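Keeping track of continuity in a long serial

I have been rewatching Latik, the courtroom drama, from the first episode, and this time I kept a log. The series ran to 141 episodes, and I wanted to know how well the writers kept their own facts straight. The short answer is that dates hold up well and money does not.

The log is a plain spreadsheet with one row per stated fact. A fact counts only if a character says it aloud or if it can be read on a document shown on screen. Guesses from costume or lighting are left out. At the time of writing the sheet has 1450 rows, and I have reached episode 100.

Floarea Voicu read an early version and pointed out that I was treating every contradiction as an error. Characters lie, and in a courtroom show they lie often. I added a column for whether the speaker had a motive to misstate the fact, and went back through the rows already entered. That took most of May. A good share of what I had marked as mistakes moved into the new column, including the whole business with the brother's alibi. 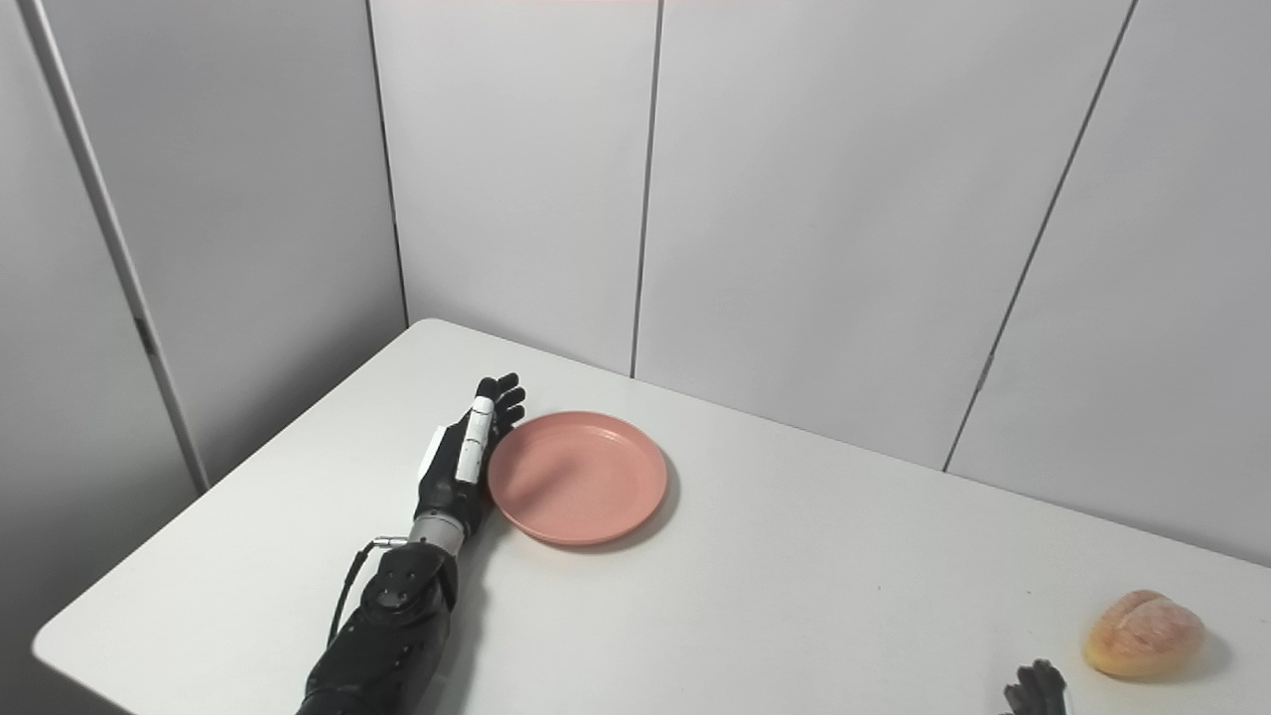
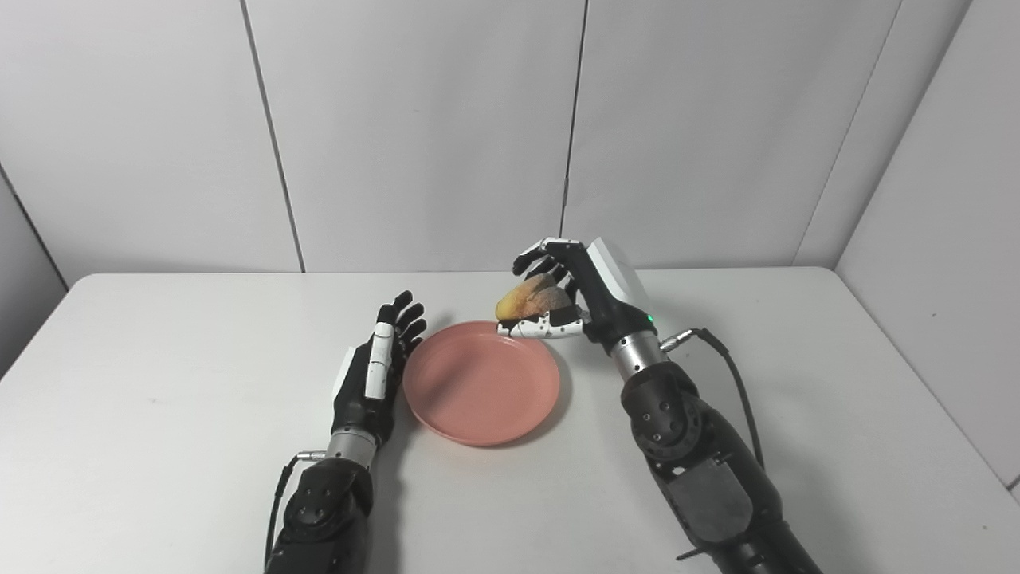
White table, with the bread roll and pink plate in the second photo.

What remains falls into a few groups. Ages are the most common. The judge's daughter is nine at the custody hearing and still nine two seasons later, although the hearing is referred to as being "years ago". Next is the size of the settlement, which is given as one sum in the trial and a larger one in every episode after it. I checked the subtitles against the audio in case the fault was in the translation – it was not.

Room layout is harder. The door to the chambers changes sides between seasons, but the set was rebuilt, and I have decided to log that separately.

Kazue Sasaki asked whether the sheet could be sorted by writer. It can, but the credits list the whole room for the later seasons, so the result would mean little. I may try it for the first season only, where each script has a single name on it.

Next up is episode 101, which opens with a recap. Recaps get their own tab.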